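Ganside Returns Center: Questions About the Picking Arms

For staff on the sorting floor, the test benches and the loading dock. Last updated in September. If your question is missing, put it in the box by the time clock or ask your shift lead.

What is changing?

Kenico is adding robot arms to the mixed returns line at Ganside. An arm reaches into a bin of loose items, picks up one at a time and places it on the belt to the scanner. Until now all of that work has been done by hand. The hand stations on the north side of the line stay open.

Will anyone lose their job?

No one currently employed at Ganside will be laid off because of the arms. That commitment is in writing in the Ploltard agreement, and a copy is posted in the break room. The number of hand sorting positions on the line will go down over time as people transfer or leave. New openings will be posted inside the building for 6 working days before they are posted outside.

How many people does this affect?

There are 158 people whose regular assignment includes the mixed returns line for at least part of the week. All of them have received a letter with their assignment for the next schedule period. If you work the line and did not get a letter, go to the HR window.

Will my pay change?

Your base rate stays the same if you move from hand sorting to another job in the same grade. Bin tender and exception handler are both in the same grade as sorter. Arm technician is one grade higher and requires the full course.

What does a bin tender do?

A bin tender brings full bins to the arms, clears items the arm has left behind and takes empty bins away. You will also remove anything that should not be in a bin at all, such as open liquids, broken glass or loose batteries. Most of the shift is spent standing or walking. Lifting limits are the same as on the dock.

What does an exception handler do?

When the scanner cannot read an item, or the arm has tried and given up, the item goes to the exception table. The handler identifies it, enters it by hand and sends it on. People who have sorted returns for a few years tend to be good at this, and prior line experience counts when shifts are assigned.

Who decides how fast the line runs?

The shift lead, as before. The planned volume for the arms is 2,000 items per shift. The hand stations are planned separately, and your own count will not be compared with an arm's.

Can I work close to a moving arm?

Do not reach into a bin while the arm is enabled. Press the pause button at the station, wait for the light to turn solid, then reach in. The same rule applies to leads, technicians and visitors. Stopping an arm for safety is never held against you, even if it turns out there was no problem.

What kinds of items can the arms pick?

The bins hold a mix, and the items do not match in size or shape. A plastic bottle may lie next to a toy building block and a black container. Clear and shiny items are harder for the arm to find than dull ones, and an item lying against a bin wall is harder to grip than one out in the middle. Expect more of both at the exception table during the first weeks. 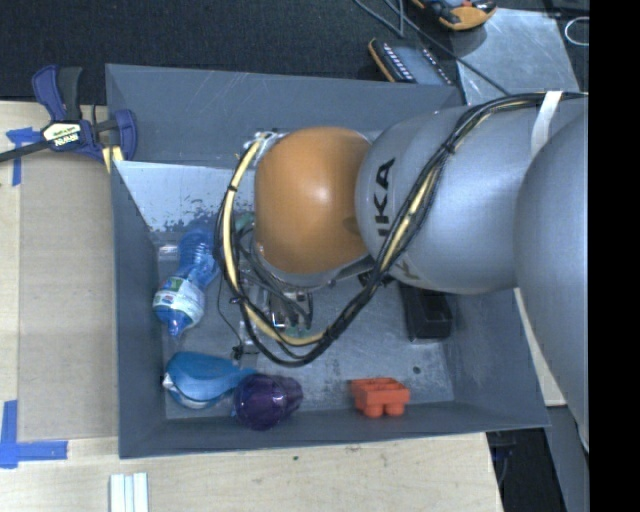 What training will I get?

Every person on the line takes the basic safety class, on paid time. Bin tenders and exception handlers then spend two shifts beside someone who already does the job. The arm technician course is taught at the Kashindye site, and travel is paid. Sign-up sheets go out on Monday.

What if I don't want to work with the arms?

Tell HR which other areas you would consider. Transfers to the test benches and the dock go by seniority. We cannot promise a particular shift.

Are the arms recording me?

The cameras at the stations point at the bins. Hands and sleeves can show up in the video when someone reaches in. The video is not used for attendance, discipline or performance reviews.

When will the arms be serviced?

After every 4,000 picks, or sooner if a technician asks for it. Hand stations keep running during service, and bin tenders may be asked to cover them.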